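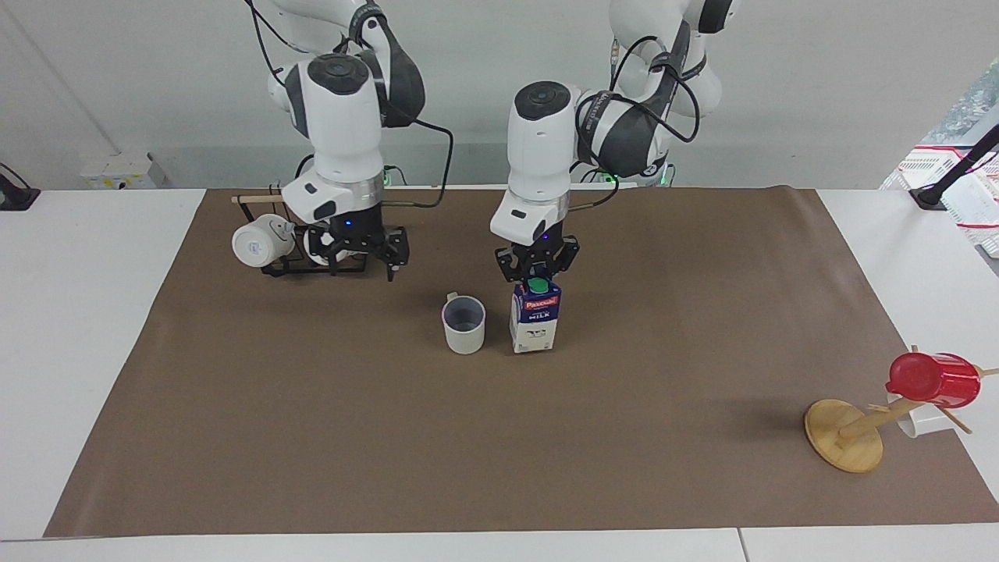 How to Schedule a Film Festival Without Ruining Your Week

Every March I get the same email from somebody who has bought a full pass to the Bruter, opened the program, and closed it again. The program had 73 features last time, plus shorts. Here is the method I use. It was worked out over several years of doing it badly.

Step 1: Read the program once, fast

Do this with a pen, on paper. Put a mark next to anything that interests you and don't read past the second line of the blurb. Blurbs are written by people who want you in a seat. "Meditative" means long. "A bold second feature" means the first one was better.

Step 2: Sort by what you can't see later

If a film already has a distributor, it will be in a theater near you by fall, with better popcorn. Put those at the bottom. At the top go the films with no release date, anything showing from a print, and the shorts blocks, which tend to vanish the minute the festival is over.

Step 3: Build the grid

One column per venue, one row per half hour. Write in the running time, then add 20 minutes. That covers the sponsor reel, the introduction, the second introduction, and the director thanking a dentist.

If the screening has a Q&A, add another 30. You may leave early, but sit on the aisle and go before the microphone reaches the man who has more of a comment.

Step 4: Check the walk

The Mthembu and the Serkosex look like neighbors on the festival map. The festival map was drawn by an optimist. There is a hill between them and one crosswalk. Do the walk once before opening night, at the speed you'd go with a coffee in your hand.

Step 5: Stop at three a day

Four is possible. I have done five, and I can tell you that the fifth was in color. Lizelle Potgieter, who has had a pass for longer than I have, does two and then goes swimming, and she is the only one of us who can remember any plots in April.

Step 6: Book at the right moment

Reservations open at noon. Log in at 11:45, have your list in order of scarcity, and start with the smallest room. The Mthembu seats 256, so it can wait until you've dealt with the upstairs screen. If a film shows as full, join the rush line 45 minutes ahead. Bring a snack that doesn't crackle.

Step 7: Leave one slot empty

Somebody in a line will tell you about a film you skipped. Put it in the empty slot. If it's terrible, you'll at least have something to say to them in the next line.

A note on apps: Fukirex will build the grid for you and warn you about overlaps. It doesn't know about the hill.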